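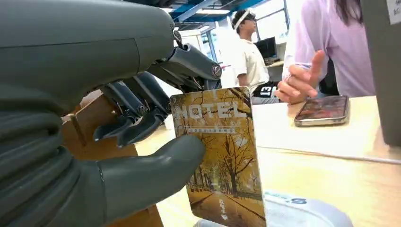

A comment under my June post said that hotel key cards ought to go back to reception, all of them, and that keeping one is a mild form of theft. I asked at the next two places I stayed. One receptionist said they would rather have it back, the other said to hang on to it if I liked the picture. So I now ask each time, and I have handed back more than I have kept.

The ones I keep are the ones with a proper picture on. A plain white card with an arrow on it is no use to me. I like a view, or trees, or the front of the building if it's a decent building. My favourite at the moment has a straight path on it with tall yellow trees down both sides and HOTEL across the top in big white letters. I'd like to walk down that path.

Until this summer they all lived in a biscuit tin with old receipts and foreign coins. You had to tip the lot out to find anything, and the coins scratched the cards. The Zamudio one has a mark right across the sky.

Tuesday, August 24, 2021 was the day I finally did something about it. I had bought a wooden organiser from Bireo, one of those that come flat and slot together with tabs. It cost £11 and took longer than the leaflet said. Two of the tabs were tight and I had to sand them a bit.

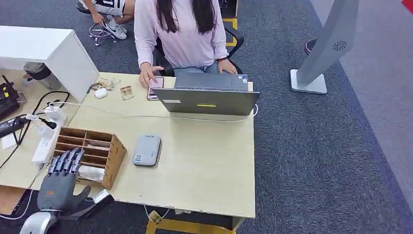 The desk, with the organiser towards the front.

The desk is an old one and the front edge has been chipped for years. It also collects cables. There is a power strip lying on it that everything gets plugged into, and I have given up trying to hide the leads. I did look at one of those trays that screw on underneath, but the underside of this desk has a bar in the wrong place.

My first plan was to put the cards in by country. That lasted an evening. I had far too many from one place and a single card from several others, so most of the rows were a waste. Then I tried colour, and it looked quite nice but I could never find the Kisalen card, which is

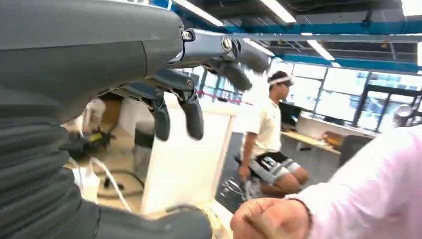 brown from one side of the room and grey from the other. In the end I settled on seasons. Most of the pictures are landscapes anyway, so you can usually tell. Autumn goes at the front, as I have more of those than anything else, and the city views with no season at all can go at the back.

The other problem was that the front compartment is deep and wide, and a card put in there on its own just slides flat. I tried folded card first and it looked like packaging. White fluffy stuffing works better. You push the card in and it stands up by itself.
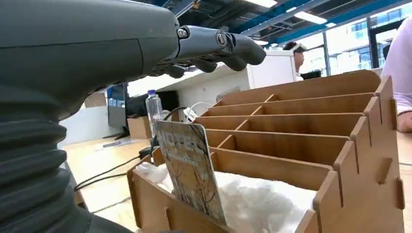
The stepped shape is the reason I chose this one over a plain box. Each row sits higher than the one in front, so a card at the back should still show its top half. The short dividers could do with being a little further apart. I may take a few out, if they will come out.

I left the wood bare. I have half a tin of clear wax from doing a stool and might use that, though I don't want the smell getting into the stuffing.

Still to sort: the paper sleeves the cards come in. I have kept those too, mainly for the room numbers. Room 262 at Rendivham was the one with the bath under the window.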